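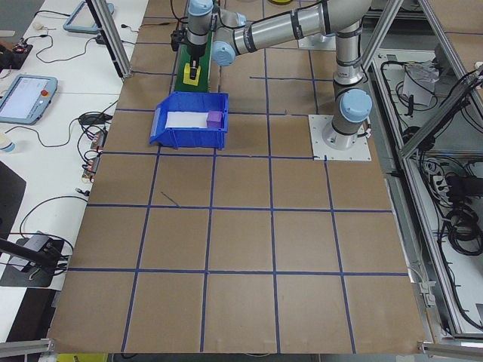
3.2 Garrison records and local recruitment

The muster rolls kept at Gristville cover 3408 men, of whom 546 were enlisted in the villages near Ugwu. Most signed for eight years. The rolls give name, age and father's trade, but they seldom record language, and for this we depend on the company letter books.

Officers wrote often about interpreters. In the Tondaditz district a sergeant who spoke the local language could expect extra pay, and two such men were later given posts in the district office. 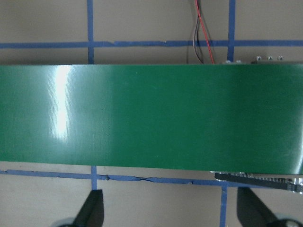 Adeyemi treats these posts as a reward for service. The letter books suggest a simpler motive - the office was short of clerks, and the army had men who could read. Pay lists from Akon show the same pattern, although the pages for November are missing.
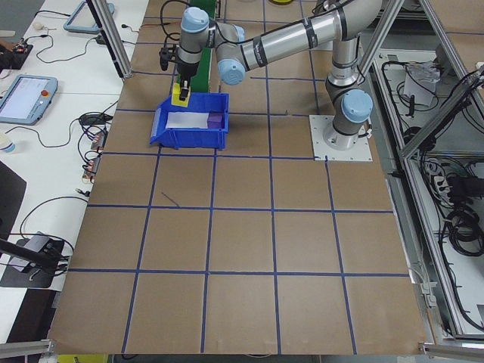

Figure 1. Robot arm with gripper above a blue bin; a yellow block is at the bin's back-left corner.

Discharged soldiers who returned to farming are harder to trace. Land registers name them only when a plot was sold or divided, and we have left them out of the totals in the next section.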